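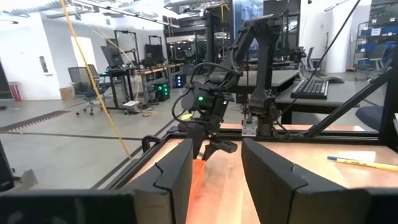
A touch of orange on the wooden tabletop.

Library > Short Fiction > The Ferry Bell at Grerkevholm

I. Notice to Residents

The Harbor Office of Grerkevholm wishes to inform residents that the ferry bell was heard again on Monday, shortly before dawn. Residents are reminded that the ferry was withdrawn from service 27 years ago and that the bell was sold to a foundry in Trindade. Persons who hear it are asked to remain indoors and to write down the time.

Statements may be left with Ms. Saimi Keskinen, Recording Clerk, during regular hours. 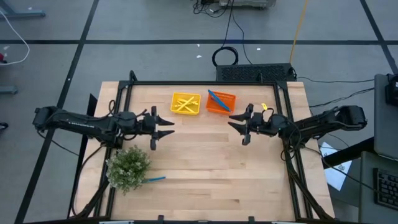 Pale and darker strips of wood, side by side.

II. Statements Received

The Office received 17 statements. Most agreed that the bell rang twice, stopped, and rang once more, as it did when the boat had room for one more passenger.

Mr. Kidus Worku, a baker, stated that he went down to the landing in his apron. He saw no boat. The water at the steps was moving as water does when something heavy has just pulled away.

Mrs. Natalie Bunting declined to give a statement. She asked whether the old fare was still in effect, and was told that the Office held no record of its repeal.

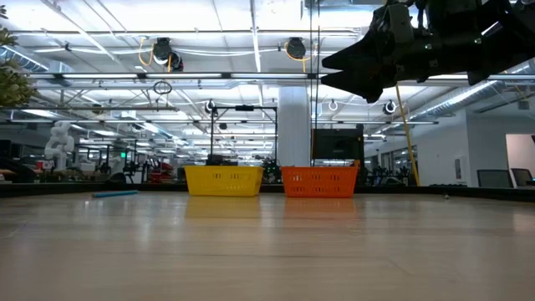
III. Inquiry

Mr. Rogério Dantas, Deputy Harbor Inspector, was directed to keep watch at the landing through February. His log is complete for 11 nights. It notes wind, tide, and the lamp at Drullilance across the water. The entry for the twelfth night reads, in his usual careful hand, "Bell. Two, then one. I have the coins with me."

His coat was found folded on the rail. The Office has retained it.

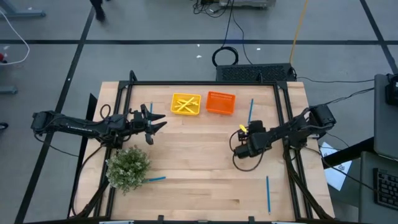 Wood grain in tan and pinkish brown, with gray floor beyond.

IV. Amended Notice

The position of Deputy Harbor Inspector is open. Applicants should not be natives of Grerkevholm and should have no relatives at Drullilance, living or otherwise.

The instruction to remain indoors is withdrawn. Residents who intend to travel are asked to sign the book at the top of the steps and to leave their house keys with Ms. Keskinen. Mrs. Bunting's have been received.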